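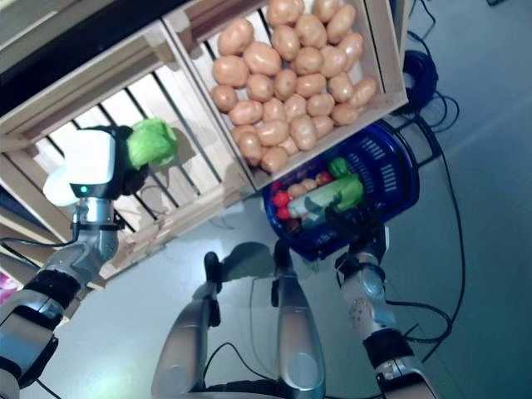 Lettuce and a slatted crate.

1/ Tototum 4 went out to Android this morning. The iOS build is still in review. Notes below for those of you who sync lists between the two.

2/ The list format has changed. Version 3 kept everything in one file and rewrote it on every edit. Version 4 writes a small change record and merges later. On my phone, a list of 2,986 entries used to take 19 seconds to save. I no longer see a delay.

3/ The catch: an iPhone on version 3 can read the new format but can't write to it. You tick something off, it looks ticked, and it comes back at the next sync. There is no error message.

4/ Fumiko Sugiyama found a way round it. In the Android app go to Settings, Sync, Compatibility and choose "old format". You lose the faster saving but both phones agree again.

5/ Do this before the first sync if you can. Once a list has been converted, switching back makes a copy and leaves the original read-only. I now have two of everything.

6/ Reminders by place are in, but only on Android 10 and later. The smallest radius is 100 metres. In the middle of Curnport that covers three supermarkets and the bus station, so expect some noise.

7/ Battery: left it running overnight with place reminders on, then off. No difference I could measure. Rosimeire Godoy reports a warm phone on an older handset, so check yours.

8/ Widget still doesn't refresh after a restart. Open the app once and it wakes up. This was reported in version 2 and is marked "planned".

9/ Export is now plain text or CSV. The CSV uses semicolons whatever your region setting says — change the separator on import or you get one very wide column.

10/ Asked support for an iOS date. The reply was "November, subject to review". I'm staying on the old format until then and will add to this thread when the build appears.

We use cookies to improve your experience. Accept all | Manage settings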